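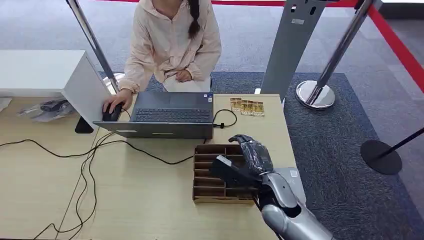
Dreromum hand trials – README

Quick notes so Korkor can pick this up Tuesday. Will clean up later.

What: same arm, 2 hands. Vamow (five-finger) vs Jedard (parallel jaw). Task is pick from a slotted cardboard box, narrow slots, thin dividers. Head camera only, no wrist cam yet.

Episodes
vamow/ 165
jedard/ 149
Total frames in the small preview set: 1,752

Each episode folder has video, joint states, hand commands and notes.txt. Notes are typed by whoever was at the laptop so spelling varies. Mohammed-Awal writes "slip" where Mali writes "drop". Same thing, merge them.

Known problems
- Jedard timestamps lag the video in the early March runs. Fix script is in tools/, run it frist
- Vamow thumb offset was changed partway thru, see calib_old and calib_new. Don't mix
- divider contact isn't labeled. Crescencio started, not finished
- grip force on the two hands is in different units – do not compare directly

Not in here: Owusu controller runs. Seperate repo, ask Honeylyn for access.

Train/test split is by session, keep it that way pls

TODO: success labels for jedard, second camera, license file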